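Lista de repaso de seguridad para el taller de juego y la sala de manualidades – con comentarios

Última actualización: 5 de junio de 2025

Compartido 13 veces · 7 comentarios

Hace ya bastante tiempo que varias familias y compañeras de otras ludotecas nos piden la lista que usamos en Saren para repasar las salas antes de cada temporada, y siempre acabábamos mandando una fotocopia torcida con anotaciones a lápiz que solo entendíamos nosotras. Así que en mayo nos sentamos con calma, con té y unas galletas que trajo Nadiia, y la pasamos a limpio. Hemos dejado los comentarios tal como los fuimos escribiendo durante el último repaso, porque a menudo sirven más que la propia casilla.

La hacemos entre dos personas, una que mira y otra que apunta, y nos lleva una mañana tranquila. Si la hace una sola persona también sale bien, aunque cansa bastante más y al final una empieza a marcar casillas por inercia (a mí me ha pasado, y más de una vez).
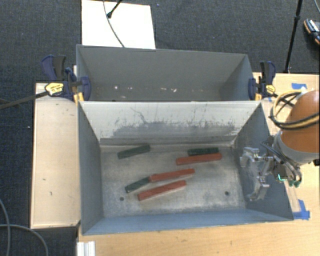

Texto: Annelies Steiner
Repaso de salas: Annelies Steiner y Tarun Kandpal

1. ENTRADA Y PASILLO

[Sí] La puerta abre del todo y no roza el suelo.
[Sí] El felpudo está pegado por las cuatro esquinas.
[No] Las perchas bajas no tienen puntas a la altura de los ojos.
[Sí] El pasillo queda libre de carritos y mochilas.

Comentario: Las perchas son las de siempre, las metálicas que heredamos con el local. Para un adulto quedan a la altura de la cadera y una ni las ve, pero a una criatura de tres años le caen justo en la frente. Tarun ha puesto de momento unas bolas de corcho en las puntas y aguantan bien. Hemos encargado a Cutden un listón con pomos redondos, que llegará cuando llegue. Mientras tanto, por favor, si veis una bola de corcho en el suelo, recogedla y volved a ponerla en su sitio.

2. ILUMINACIÓN Y ELECTRICIDAD

[Sí] Todos los enchufes bajos llevan tapa.
[Sí] Los cables de las lámparas van por canaleta.
[No] Funcionan todos los puntos de luz.
[Sí] El cuadro eléctrico está cerrado y la llave está en el despacho.
[Sí] La luz de emergencia se enciende al pulsar el botón de prueba.

Comentario: Parpadea el tubo que hay encima del fregadero. No es peligroso en sí, pero marea, y a los niños más sensibles les molesta mucho. Pallavi Kushwaha tiene guardados dos tubos de repuesto en el armario alto y se ofreció a cambiarlo una tarde sin grupo. Las tapas de enchufe las contamos siempre al final del repaso: tiene que haber 12 puestas, y esta vez estaban las 12.

3. MESAS, SILLAS Y ESTANTERÍAS

[Sí] Las estanterías altas están fijadas a la pared.
[Sí] Lo pesado se guarda abajo.
[Revisar] Las sillas no cojean.
[Sí] No hay astillas en cantos ni tableros.
[Sí] Las mesas plegables tienen el seguro puesto.

Comentario: Para las astillas seguimos usando el truco de la media vieja, que nos enseñó la abuela de una niña del grupo de las mañanas. Te pones la media en la mano como un guante y la pasas despacio por todos los cantos; donde se enganche, hay que lijar. Es un poco ridículo de ver y funciona de maravilla. Esta vez se enganchó en una sola mesa, la pequeña del rincón, y quedó lijada en el momento. En cuanto a las sillas, dos de las bajitas se mueven un poco. Las hemos apartado con una cinta roja atada al respaldo – os ruego que no les quitéis la cinta para usarlas «solo un ratito».

4. MATERIAL DE JUEGO Y CONSTRUCCIÓN

[Sí] Las piezas están enteras, sin grietas ni bordes levantados.
[Sí] La pintura no se descascarilla al pasar la uña.
[Sí] Nada de la zona de los más pequeños cabe entero en el tubo de comprobación.
[No] Los recipientes de guardar tienen los bordes suaves.
[Sí] Las piezas de madera se han limpiado con paño húmedo y secado al aire.

Comentario: Aquí nos entretenemos siempre más de la cuenta, porque una se pone a clasificar y termina construyendo una torre. El material está en buen estado general. Lo que nos preocupa un poco más son los recipientes, sobre todo los de metal, que duran toda una vida pero a los que conviene pasar el dedo por el borde una vez por temporada. Encontramos una rebaba en uno de ellos y la limamos. Si en vuestra sala tenéis recipientes con tapa de bisagra, mirad también que la tapa no caiga de golpe; las que venían con el armario de Yadav caían como una guillotina y les pusimos un freno.

5. PINTURAS, COLAS Y TIJERAS

[Sí] Las tijeras de adulto están en el cajón con cierre.
[Sí] Las colas conservan la etiqueta original.
[No] No quedan botes sin fecha.
[Sí] Los productos de limpieza se guardan aparte.

Comentario: Apareció un bote de témpera verde sin fecha, con un olor que prefiero no describir. A la basura. Os recuerdo con todo el cariño que cuesta muy poco escribir la fecha en la tapa al abrirlo, y que el rotulador permanente está atado con una cuerda al estante precisamente para eso. Las tijeras nuevas de Astard cortan muy bien el cartón y también cortan muy bien los flequillos, así que se usan en la mesa grande y con un adulto sentado.

6. BAÑO Y FREGADERO

[Sí] El agua caliente no sale demasiado caliente.
[Revisar] El escalón antideslizante está firme.
[Sí] Hay jabón y papel al alcance de los niños.
[Sí] El suelo tiene desagüe libre.

Comentario: El escalón aguanta, pero las ventosas están ya resecas. Ankit Tripathi mira si se venden sueltas; si no, compramos uno nuevo con el dinero del mercadillo, del que quedan 430 euros.

7. BOTIQUÍN Y EVACUACIÓN

[Sí] El botiquín está completo y sin nada caducado.
[Sí] La lista de alergias está al día y a mano.
[Sí] El plano de salida se puede leer desde la puerta.
[No] La puerta trasera se abre sin llave desde dentro.

Comentario: Lo de la puerta trasera es lo único verdaderamente urgente de todo el repaso. El pestillo se atasca y hay que darle con el hombro, cosa que Tarun hace con soltura pero que no se le puede pedir a cualquiera. El cerrajero está avisado. Hasta que lo arregle, los grupos se quedan en la sala delantera, aunque estemos más apretados.

PENDIENTE Y QUIÉN SE ENCARGA

Perchas del pasillo – Tarun
Tubo de luz del fregadero – Pallavi
Sillas con cinta roja – Nadiia Lysenko
Escalón del baño – Ankit
Cerrajero, puerta trasera – Annelies

Podéis copiar la lista y cambiarla como mejor os venga; cada local tiene sus manías y el nuestro, como veis, tiene bastantes. Si añadís alguna casilla que os haya resultado útil, dejadla en los comentarios y la incorporamos en el próximo repaso.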